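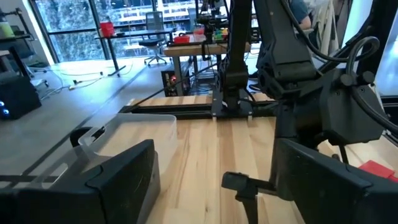 Wrist view over the bench, fingers open, clear bin to the left.

July 14, 2018

Well, today I got the thing I've been dreading since we bolted these arms down. Nothing broke and no one got hurt, but I had a good scare and I'm still a little jumpy writing this with my dinner going cold.

We were running the bin job again (pick a part, carry it to the plastic bin, let go, come back) and it had been going so nicely that I'd set it for 200 cycles and started on my email. At cycle 101 the gripper closed and didn't open. It just went over the bin, did its polite little pause, and came back still holding the part! Then it tried to pick up the next one with the first one still in its fingers, and pushed straight down into the table. The noise was awful, a sort of groan, and the arm kept leaning on it like it was trying to get through to the floor.

I hit the stop. I'd love to say I hit it right away, but my chair was turned the wrong way and I had to lunge for it, and I think that took me a good three seconds. Three seconds is a long time when a motor is shoving. Ineke Van Leeuwen came running over from her desk and the first thing she asked was where my hands were. On the keyboard, thank goodness. An hour earlier I'd been reaching in between cycles to straighten parts without pausing anything, and I told her so, and she got very quiet, and then she was not quiet at all. I deserved it.

So we powered everything down and took the left-hand cable run apart. The Zerka controller log says it sent the open command every time, and the gripper never answered. That's where I got cross, because the Sivex driver is supposed to fault out if it doesn't hear back within 600 milliseconds, and it sailed right on. Ineke dug around and found the timeout had been switched off. By me! In November, when I was sick of false alarms, with a comment next to it saying "put back later." Ugh.

The gripper itself, we think, is a connector working loose where the cable bends at the wrist. I wiggled it and got the dropout twice, then couldn't get it again for the life of me, so I'm not calling it solved. Prins has a spare cable and is bringing it in.

Timeout is back on. Force limit is down to about half. There's a dent in the tabletop the size of my thumbnail and I've put tape beside it with the cycle number on it.

Still have to write up the report for Votlow, and I'm putting the reaching-in part in it too. Ineke wants the stop button moved to my side of the bench before we run again. Need to find the longer screws.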